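About us

Gutus is a small language school in the old part of the town, on the second floor above the paper shop. We teach evening and Saturday courses for adults, and we also make our own course books, which are used in our classes and in a few other schools that asked us for them. If you came to this page because you are looking for a course for yourself or for a member of your family, we are glad to have you, and we hope that you find here what you want to know before you call us.

How we began

The school was started by two teachers who worked before in a big institute and were tired of groups with thirty students. In the first November there was one classroom, one group and one heater, and the lessons were on Mondays and Thursdays after work. The students were mostly nurses and drivers who needed the language for a certificate. Many of them stayed with us after the certificate, and they brought their cousins and their neighbors. In this way the school has grown, without much advertising, and we still get most of our students like this.

Today we have 4 classrooms and a reading room, and this term 268 students are registered in all courses together. The biggest group has twelve people. We do not open bigger groups, also when there is a waiting list, and we ask you to understand this when we must offer you a later term.

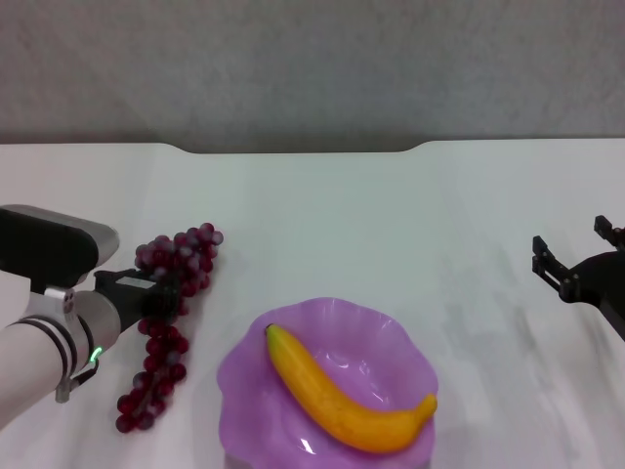

Our courses

We teach English and German at all levels, and Spanish for beginners. Every course lasts fourteen weeks and has two lessons in the week. A lesson is ninety minutes with a short break for tea. Before you join a group we invite you for a talk of twenty minutes, and after this talk we tell you which level is the right one. There is no written test. We found in the past that people who are afraid of tests show less than they know, and then they sit for months in a group that is too easy for them.

The Saturday courses are a little different. They take the whole morning and they are meant for people who work in shifts and cannot come on fixed evenings. You may miss up to three Saturdays and make the work at home, and the teacher will look at it with you before the next lesson. Please bring your own lunch if you stay for the conversation hour, the bakery on the corner closes at noon.

For parents we have one morning course during the week. It is possible to bring a small child who still sleeps in the carriage. For children who already walk we do not have a place yet, although we have been asked often and we are thinking about it.

Claseo, our course books

Claseo is the name of our own series. We began to write it when the book we used was no longer printed, and we could not find another one in which adults speak like adults. In many books the people are always on vacation or they buy a hat. In Claseo they talk with a landlord about a broken boiler, they write to the school of their daughter, they wait at the tax office. The first 2 levels are finished and are printed for us by Bang, a family printing house who also does our posters. The third level is now used in class as loose sheets, and the students correct our mistakes with great pleasure.

The books are included in the price of the course. Schools that want to use Claseo can write to our office, and we send a sample unit with the recording. We ask only that you do not copy the whole book. One unit for your own class is fine.

How we work

All our teachers have a university diploma in the language they teach or in teaching, and most of them learned this language themselves as adults. We think it helps. A teacher who has had trouble with the articles knows where the trouble is and has patience with it. Every teacher visits the lessons of a colleague once in each term, and afterwards they drink a coffee and talk about it. The notes from this talk stay between the two of them.

In the classroom we speak the language of the course from the first evening. When something is really not clear, the teacher may explain it in another way, with a drawing or with the hands, and only then with a translation. We give homework every time, but not more than half an hour. Telephones stay in the bag, except for those who are on call.

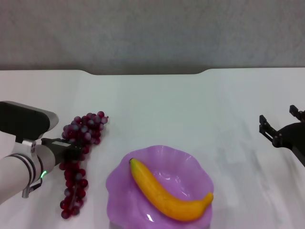
The reading room is open one hour before the first lesson and stays open until the last group goes home. You can borrow a book for three weeks, and you write your name in the gray notebook by the door. Our collection has mostly novels and detective stories, and there is a shelf with simple readers for the first levels. If you have books at home that you do not need anymore, we take them gladly, but please no dictionaries. We have very many dictionaries.

Karnevano

Once in the year, at the end of winter, we make an evening with the name Karnevano. It was first a costume party for one group and now the whole school comes. Each class prepares a short play or a song in the language it is learning, and the families sit in the front. The costumes do not need to be bought. Everybody brings something to eat, and the tables are pushed to the wall after nine o'clock so that there is space for dancing. Former students are invited as well, also when they forgot everything.

Prices and registration

The price of a course is the same for all languages. You can pay it at once or in 2 parts, the first at registration and the second in the seventh week. People without work and students under twenty-six pay two thirds. If you have to stop because of illness or a new job, we return the money for the weeks that remain, and you do not need to bring a paper for it.

Registration for the summer term is open until Tuesday, April 30, 2019. You can come to the office on weekdays from three to seven in the afternoon, or call in the same hours. By e-mail we answer usually on the next working day. The entrance is through the courtyard, the second bell from the top, and if the gate is closed please ring a little longer.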